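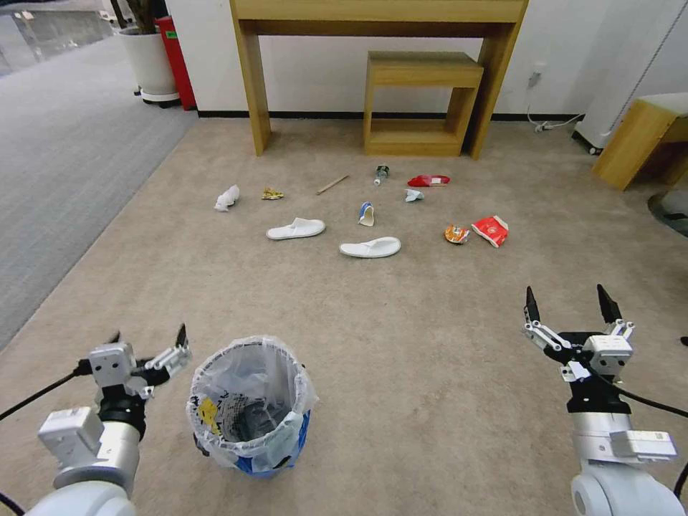 Falcão objected that the gains reported for full-day preschool could come from longer hours alone, and he asked us to compare children by hours attended as well as by program type. We followed that suggestion in this section.

Figure 3. Carpeted floor with litter, a pair of slippers and a small wastebasket.

4.2 Attendance and early vocabulary

The sample has 792 children enrolled in public preschool in Parkau, of whom 423 were in full-day classes. Attendance was taken from the daily sheets kept by each center. Vocabulary was tested at entry in the fall and again 9 months later, by testers who did not know which program a child was in.

Children who attended more hours scored higher on the second test. The difference between full-day and half-day classes became smaller once hours were included in the model, but it did not disappear. We left out 14 children who changed centers in November, and adding them back did not change the direction of any result.

Family income was reported by parents and is missing more often in the half-day group. Pinheiro and Louro had the same problem in the Selo study and used mother's schooling in its place. We did the same, and the estimates in Table 5 use that measure throughout. Center size had no clear relation to scores.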